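Vostmont opens Prisside workshop to visitors for robotics day

PRISSIDE, October 9, 2021 – Robotics firm Vostmont opened its Prisside workshop to the public on Saturday, giving residents a first look at the building it moved into in April. The company said 467 people came through the doors between 10 a.m. and 4 p.m.

Visitors were taken around in groups and spent most of their time in the handling lab, where staff teach machines to deal with ordinary household and office items. Engineers work with hand-held grippers fitted with a camera. A person carries out a small job with the gripper, such as moving a cup or plugging in a charger, and the recording is later used to train a robot arm to do the same job.

Kelly Clegg, who runs the lab, gave a short talk to each group before the demonstrations. She said small electrical items were a large part of this year's work.

"People expect us to start with something heavy," Clegg said. "A plug is harder. It has to be held straight, it has to line up with the slots, and the whole strip will slide away from you if you push at the wrong angle."

The lab has recorded 700 sessions with power strips and chargers so far, according to Clegg. Some involve a strip with nothing in it, and others start with a charger already in one of the outlets. Staff change the position of the strip on the table between sessions so that the training material does not always show it in the same place.

Visitors aged 12 and over could try a gripper themselves, and the line for it ran back to the front entrance for much of the morning. Vostmont said 198 people took a turn. Each had two minutes at a table and was shown how to open and close the fingers before starting.

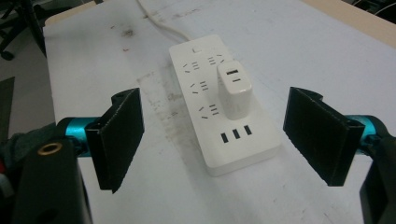

Clegg said the company planned to keep the tasks simple through the winter and add kitchen items after that. She did not give a date for when a robot trained on the recordings would be ready for customers.

The workshop building on Gudmont Road previously housed the Trajkovski furniture showroom and stood vacant for 6 years. Vostmont rents the ground floor and has an option on the upper level. Several visitors asked about jobs, and the company said it was hiring for part-time recording work, with training given on site.

Parking was moved to the lot across Gudmont Road for the day. A second open day is planned for next spring, and school groups can ask for a weekday visit through the front office before then.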